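Licence letter for a radio in a workshop?? Anyone else had this?

General Chat > Small Business > Music and Copyright

gluepot_77
Morning all. I run a little upholstery place, me and one part-timer, and in January I got a letter from a mob called Merbridge saying I need a public performance licence because customers can hear the radio from the counter. They want $410 for the year. For a radio! It's been on the same station since I opened and half the time you can't hear it over the compressor. I rang them and was told that if a customer "could reasonably hear" it then it counts. Has anyone paid one of these, or do I bin it?

tramstop
Don't bin it. My sister-in-law binned hers (hairdresser, two chairs) and the next one was for back years as well, $1,558 all up. She got it knocked down in the end but it took months of emails.

gluepot_77
Crikey. Okay, out of the bin it comes.
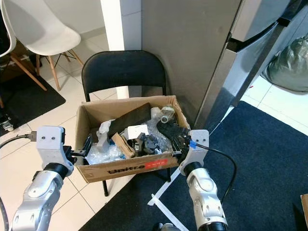

Does it matter that the radio station already pays for the music?
The station's fee covers the broadcast, and playing that broadcast to customers is treated as a separate use, so they can ask you for a licence as well.

pelican_brief_case
I'll be the unpopular one. Songwriters have to eat. I played in a covers band for years and wrote a few of our own, and the cheque that came once a year from this sort of thing paid for strings and petrol. If the music's doing something for your shop, it's worth a bit over a dollar a day.

tramstop
Fine, but how much of the $410 gets to anyone who wrote a song? I asked Merbridge that on my sister-in-law's behalf and got a brochure.

pelican_brief_case
Some of it does. Not enough, I'll give you that.

offcut_annie
Before anybody pays, check who Merbridge are acting for. We had a letter from an outfit called Wieser that looked very official, with a crest and everything, and they had no right to collect for half of what they listed. I wrote back asking for the list of rights holders and proof they were authorised, and never heard another peep. I'm not saying yours is the same! Just ask.

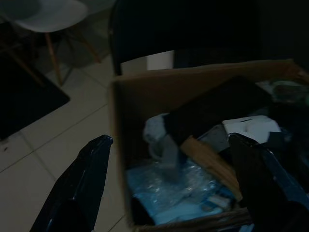
My own fix, for what it's worth, was to switch to a licence-free service. I went with Arkden, which is mostly gentle piano and a bit of whistling, and the customers haven't noticed (my ears have). Keep the paperwork though. Mine used to live in an open cardboard box much like that one, everything in a jumble with a cloth scrunched up in it, and when Wieser wrote I spent a whole evening digging for one receipt. Get a folder. Put the letter in it, your notes from the phone call, the name of the plan they quoted you, the lot.

gluepot_77
Annie, that's gold, ta. I'll write and ask for the list. Not sure I could take the whistling.

dropsheet
You're all too polite. I swapped the radio for talkback and told them so. No music, no fee.

pelican_brief_case
Except talkback has ads with jingles in them, and theme music at the top of the hour. They've gone people for that.

dropsheet
For a jingle? Come off it.

tramstop
Wouldn't put it past them. Somebody on here did a proper write-up after a stoush over a café in Jidov Arcade, I'll paste the start of it.

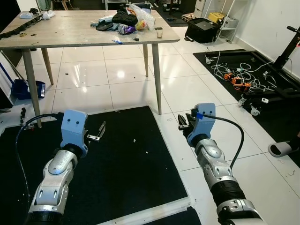

2 min read

"The first letter was friendly. The second quoted a higher tariff, based on the floor area of the whole arcade, when we only rent the kiosk. If you get a quote, look at the square metres before anything else, and send them a copy of your lease if the number is wrong. Ours came down within 5 weeks."

gluepot_77
Well, I've just looked and they've got me down for the whole building, including the panel beater next door. Off to find my lease.

offcut_annie
Let us know how you go!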